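Robotics club, March: cups and trays

We are into the second half of the club year and the manipulation group has finally moved off foam blocks. I said I would write up how it's going, mainly so that the people who missed the last two sessions can catch up.

The task for the Tirow round is table clearing. The arm has to pick up a cup, lift it off a tray, move it and put it down upright. A run is worth 1000 points and you lose 200 if the cup goes over. Knocking the tray costs less, but it adds up. Last year's team finished on 900 with one tray knock, and Jericho Umali has that score written on the inside of his notebook.

Vesela and Ognjen have been on the approach. The first version came in too low and pushed the cup before the fingers had started to close. They raised the height, then had the opposite trouble, because a tapered cup is wider near the top and the pads met it at a bad angle. They have settled on a height just under the middle for now. Mwanaisha thinks it should be lower still and has a branch with her own numbers in it. We'll run both next time and keep whichever drops fewer.

I spent most of the evening on the wrist camera. The exposure kept changing whenever the arm passed over something dark, and the cup detection went with it. Fixing the exposure by hand sorted most of that. The settings are in the shared folder under Rutberg, which is the name of the config and has nothing to do with anything else called Rutberg.

By seven the room was full and both ends of it were in use, so we kept to our own table and did slow approaches only.
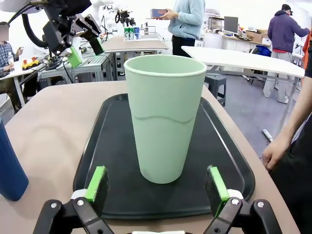
The green cup on the black tray, fingers open, from the wrist camera.

Still to do before the next session: label the new recordings, replace the worn pads on the spare gripper, and write the put-down step, which at the moment is 3 lines and a comment saying "fix". Panagiotis has offered to take that one. If you have cups at home in odd shapes, bring them in, but please not glass.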